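Paved path or gravel for a first long walk with a stroller?

Posted in Trails & Paths by Wuvdale_newbie, Jun 30, 2026

Hi all! We moved to Wuvdale in the spring and I'm still learning which paths go where. I have a nine-month-old and a stroller with small hard wheels (the folding kind, Sepp brand, fine for the grocery store) and I'd like to start doing the long path out toward Tororard instead of going around our block one more time.

I went out to take a look by myself first, no baby, so I could tell my husband what we'd be dealing with. I was feeling pretty good about the paved part.
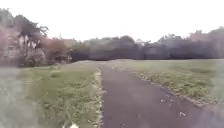
The paved stretch, leaves along both sides

I liked that a lot. Then it's gravel, and I started to have doubts. My wheels are maybe the size of a doughnut and they already get stuck in the cracks in our driveway. So what I want to know is, can I push a regular stroller on that, or do I need the big air-filled tires? And does the surface change again if you keep going? I'd like to start in July and I'd rather not buy a second stroller if I can help it — we paid 174 dollars for this one and it's barely been used.

Also, is there a bench anywhere? I'm still feeding her every couple of hours.

3 replies

gravelgrandma

Oh I love this path, you are going to have such a nice time! I've pushed two grandkids along it, plus a wagon, plus one very stubborn tricycle, so I have opinions.

The paved part is easy with anything. Just keep off the very edge, where the leaves and little bits of stone collect, because small wheels will pick up a twig and jam and then you're down on your knees pulling it out with a hungry baby yelling at you. Stay in the middle and move over when a bike comes.

Gravel is a different story. I tried it once with my daughter's umbrella stroller and we got as far as the first bend in the conversation, if you know what I mean (we were arguing by then). The front wheels dig in and turn sideways. What you can do, if you're only going a short way, is tip the stroller back onto the rear wheels and pull it behind you. It looks silly and your arms will know about it the next day, but it works for getting across a bad patch. I would not do it for the whole walk.
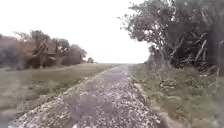

If you do decide to give it a try, look for the lines where the stones have been pushed down and are packed a bit tighter. Put your wheels in one of those and go slow. And strap her in even if she's asleep! My grandson slept through all kinds of bouncing but he slid down until his chin was on his chest and I had to stop and hoist him back up every few minutes.

On feeding, I never counted on a bench. I brought an old beach towel and sat down on the grass. Bring a hat for yourself too. I always remembered the baby's and forgot mine.

Have fun and tell us how it goes!!

pullstead_pete

Small wheels no. Big tires yes. Just get the jogger.

tworoutesback

I'm going to disagree a little with the reply above mine, only because a jogging stroller is a lot of money when you don't know yet if you'll even like the walk. I borrowed one from the parents' swap shelf in Pullstead for two weeks before I bought. You leave a deposit and get it back. Mine had a slow leak in the front tire so check that before you leave the building, and ask for the pump, they keep it behind the counter.

As for whether the surface changes, yes, it does, and I think that's what catches people. I'd been told "it's gravel" and in my head that meant one kind of gravel the whole way. There's the loose stony kind, and there's also a stretch that is more dirt with gravel on top, rougher looking, and I was dreading it. For me it was the easier of the two to push on in dry weather. The dirt gives the wheels something to roll on. After a good rain I'd skip it completely. I went out the morning after a storm one time and came home with mud up to the axles and on the blanket and somehow on the diaper bag, which had been on my shoulder. 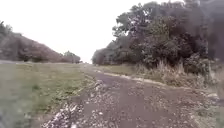 I keep well away from chunky stones at the side, too. I moved over for a runner once, caught a front wheel, and bent the little pin that holds it on. The replacement part was cheap but it took forever to arrive and I was carrying the baby in a sling the whole time. Now I stop, let people go around me, and say thanks. They're always fine with it.

A few other things from my own trial and error. Let a little air out of the tires if you do go with the big ones — rock hard tires bounce more, but don't go below what's printed on the side. Put the heavy stuff in the basket underneath and not on the handle, or it'll tip when you take her out. And set a turnaround time before you leave. I used to walk until I got tired, and then I had the entire way back still to do, with a baby who was also done. These days I set my phone for 2:30 and turn around when it buzzes, wherever I am.

If it were me with your stroller, I'd do the paved piece out and back for the first few weeks and see how she likes it. You can always go farther later on in the summer.

Wuvdale_newbie

Thank you all so much! Going with paved only for now, and I'll ask about the swap shelf. The beach towel is already in the car.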